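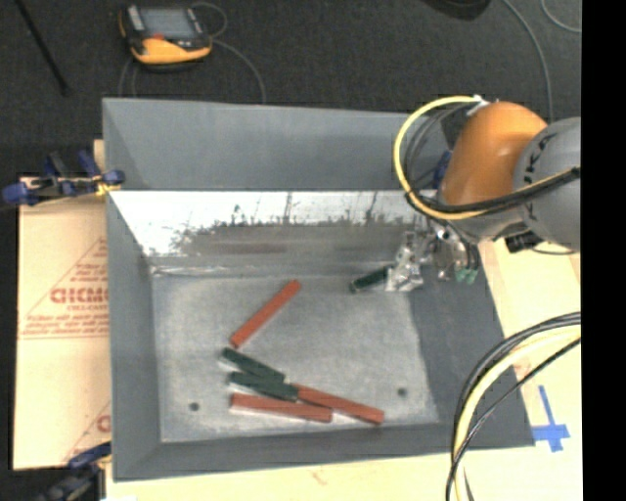
Three red and three green sticks in the gray bin used for mixed-part trials.

Shengli Lu keeps a ledger of bins. Each entry gives the wall angle, the floor finish, the position of any holes and the date the bin went into use. The entry for the gray one runs to two pages, most of it on the floor.

"A floor wears faster than people expect," Lu said when we spoke at the Storkley workshop. "Once the surface goes mottled, a thin part doesn't slide the way it did on a new one. It stops early."

Lu works on storage and presentation of small parts, which in practice means deciding what shape a container should be so that its contents can be got out again. Slender pieces are the hard case. Blocks settle flat and apart. Sticks lean on each other, meet at the ends and come to rest on top of their neighbors.

"With two sticks side by side at nearly the same angle, you have one problem," Lu said. "Put a third against the end of them and you have a different one. The order of removal starts to matter."

The sloping walls are meant to bring parts back toward the floor. Lu considers them a compromise. A steep wall returns the part but takes floor area from a bin of the same outside size. A shallow one lets a stick rest against it. The first version, drawn up in March for the Tuvness project, had vertical walls and was dropped after 200 drops, with sticks standing in the corners.

The shiny back wall gets a paragraph of its own in the ledger. Lu would prefer it matte. "It gives you reflections of the parts, smeared out and in the wrong place. Red is worse than green for that. I have asked Udberg for a dull panel and I have a quote."

The current series stands at 1107 drops, logged in batches of 60. Sticks are sorted by color afterward and checked for straightness against a steel rule. Any that rocks is discarded.

Asked what comes next, Lu turned to a blank page headed "Doherty," the name of the next bin. It will be eight millimeters deeper, with the same floor.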